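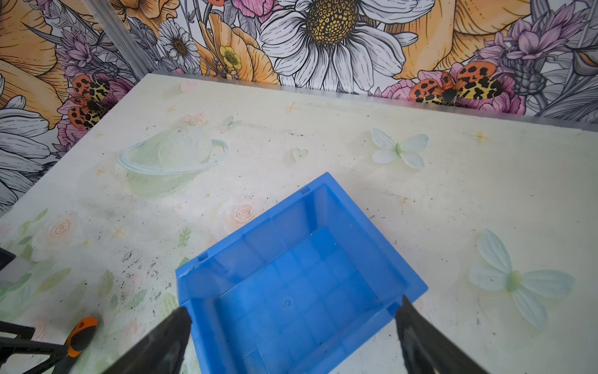 [pruvari-users] Re: Queue stalls after upgrade, one slow destination
From: Valtteri Kemppainen
Date: February 2020

Rupert Kofler wrote:
> We moved the Skivley relay to the new Pruvari release in January.
> Since then the outgoing queue stalls whenever one destination
> domain slows down. Mail for all other domains waits behind it.
> The queue normally holds fewer than 200 messages. During a stall
> it climbs past 3000 and then drains very slowly.
>
> I have already raised the worker limit from 200 to 600. It made
> no difference that I can measure. CPU and disk are idle the
> whole time. Is the scheduler broken, or have I missed a setting?

The scheduler is working as designed. The default for per-domain limits changed in this release. If domain_limit is absent from the config, it now takes the value of worker_limit, so a single slow domain can hold every worker until its connections time out. Raising worker_limit raises the per-domain limit with it. That matches what you see, including the idle CPU: the workers are all waiting for a reply from the far end.

Confirming the cause

Run the queue listing during a stall and sort by destination. If nearly all active entries belong to one domain, the rest of this message applies. If the active entries are spread over many domains, stop and post the listing, because you have a different problem (most often the resolver).

Check also that the deferred queue is being scanned. The log should show a scan line at each interval. A missing scan line usually means a stale lock file left over from the upgrade.

Changing the limits

1. Put worker_limit back to 200. Your traffic does not need more, and each extra worker holds a descriptor open.

2. Set domain_limit explicitly. I use 8 on the Rainer relay and have had no complaints from the receiving side.
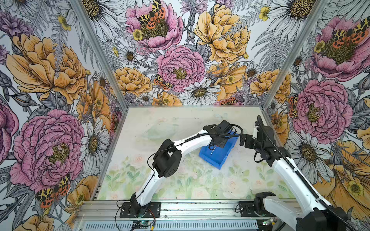 3. Lower connect_timeout to 30 seconds. Leave data_timeout at 600 seconds. Shortening data_timeout causes duplicate deliveries when a remote server accepts a message but is slow to acknowledge it.

4. Reload, don't restart. A restart moves every active message back to incoming and resets the retry timers, so all of the deferred mail is tried again in one burst.

5. Watch the queue through one full retry cycle before changing anything else.

Draining an existing backlog

With 3000 messages queued, do not flush everything. Flush by domain, smallest first, and leave the slow one for the regular retry schedule. The flush command takes a domain argument in this release. In the old one it took a pattern, so any cron jobs that still pass a wildcard will exit with status 2 and flush nothing.

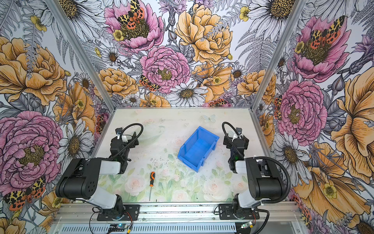 If the slow domain belongs to a large provider, check whether it is returning 4xx codes before the timeout. Pruvari logs those at debug level only. A 421 on connect normally means that you are over the provider's connection limit, and a domain_limit of 2 or 3 is then more suitable than 8.

The Korard log filter on the wiki drops lines over 2000 characters, which includes most of the multi-recipient entries. Use the raw log for this.

Please post the output of the config dump with the defaults included if the stalls continue. The short form leaves out inherited values and will not show domain_limit at all.

Valtteri

_______________________________________________
pruvari-users mailing list
Previous message: Queue stalls after upgrade, one slow destination
Next message: Re: Queue stalls after upgrade, one slow destination
Messages sorted by: thread, subject, author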